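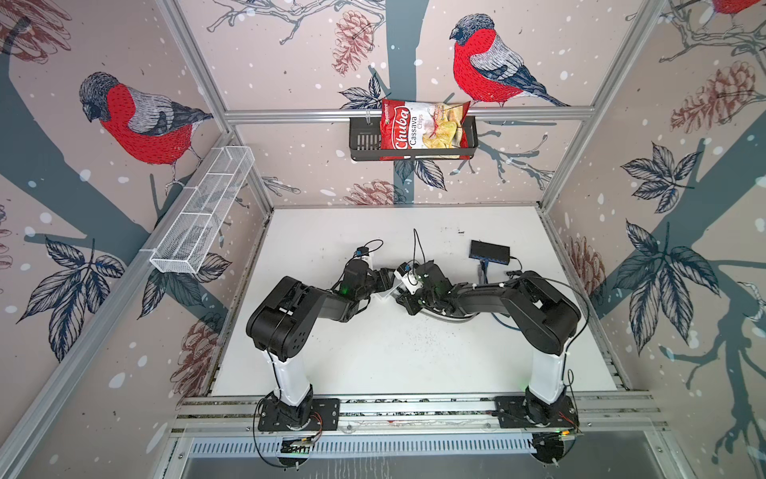

The Arnerard two-arm cell, bullfinch wallpaper and all, with the chips in the black basket.

So this is my page for the Arnerard cell, the setup I used for the Wamura handover study. If you want one like it, read on, because the walls matter more than you'd think!

The question was pretty simple. Does a policy trained against one busy background fall apart when you swap the background? I collected 60 demonstrations per task with the winter birds up, then changed the panels to plain gray and ran the same policy again. On the bag pick it got 54 out of 60 with the birds and only 7 fewer on gray, which made me very happy (I'd bet on a total collapse). The trick was the wrist cameras. Once I let them carry more of the load, the overhead view stopped bossing the policy around.
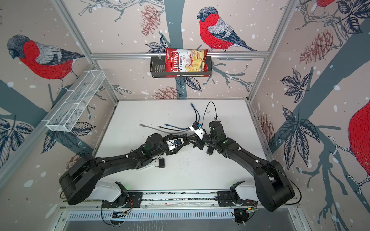 What's in the setup
2 black arms on the front rail, each with a little camera at the gripper
Aluminum extrusion, white tabletop, three papered walls
Back rail with a black basket, plus a white wire one on the left wall
Mallness panel clips, so you can change the walls without tools

What I'd change
I'd route the cables under the table. I keep saying that, and I've been saying it since May. I'd also pick a matte top, as white shows every scuff.

The training code is the Wang branch, same settings for both walls. Drop me a note if you'd like the panel drawings, I'm happy to send them over.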